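Torkow releases hand-tracking software, with limits stated

PLOSTELDALE, April 7, 2020 - Torkow today released Skornevier 3, a software package that turns recorded hand motion into training data for robot arms. The company makes no claim that it will teach a robot to fold laundry. 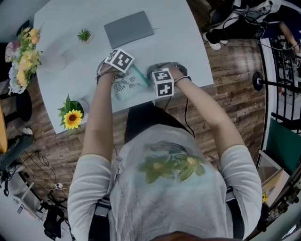

Pose estimates in Skornevier drift when a marker is hidden, and earlier versions filled the gap with a guess. Version 3 leaves it blank. A patterned cube on the back of each hand tells the software where the hand is, but says little about the crumpled cloth between them.

"We have seen 10 demos of this kind and believed three," said Effie MacLeish, head of perception. "Check ours too."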